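我家搬到Pendovow小区那年，我给自己立过一条规矩：衣服从阳台收下来，当天叠完，当天进柜子。坚持了多久呢？到十月换季就垮了。沙发那头堆着一座小山，早上出门前从山里往外扒袜子，扒完再塌一次，日子照过。

后来我还真花钱想过办法。先是买了Ponetti的叠衣板，就是左一翻右一翻那种，T恤叠出来四四方方，漂亮得很！可它只认T恤。又听朋友推荐，咬牙上了一套Mirkex的抽屉分隔盒，花了400块，格子倒是一个比一个整齐，问题是衣服得先变成小方块才肯住进去啊。

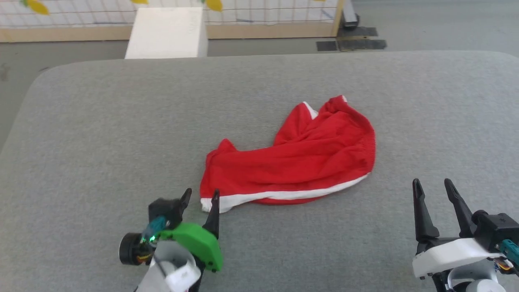

我想替运动短裤说句话：它压根就不该叠。你想想，带松紧腰的东西，腰那一圈自己往里缩，裤腿又短又滑，好不容易对折齐了，手一松，它又歪回去了。像红底白边的这种，揉成一团的时候白边拐来拐去，光是找哪头是腰、哪头是裤脚，就得先翻两下。有这工夫，我一条浴巾都叠好了。所以我现在的做法是拎起来抖一抖，对折一次，直接扔进筐里，完事。

有人要说，那不皱吗？皱啊。可是穿着跑四公里，谁盯着你屁股上的褶子看呢（真有人看，那也是他跑得不够快）。衬衫要挂，毛衣要平放，这些我都认，老老实实照做。我不认的是“所有衣服都得叠成一个样”这种想法，收纳视频看多了特别容易中这个毒，我就中过，大半夜坐在地上给内裤排队。

还有一点，叠衣服的地方比手法要紧得多。我以前在床上叠，床太软，叠到一半人就躺下了。后来换成一块硬实些的垫子，铺开，一件一件来，手边别放手机，速度快了不少。同事劝我买Lloyd的那种可折叠熨烫台，我看了看价钱，算了，垫子挺好的。

昨天晚上我又收了一大抱回来，衬衫挂了，毛巾叠了，短裤统统进筐。还剩几只袜子配不上对，先放着，周末再说。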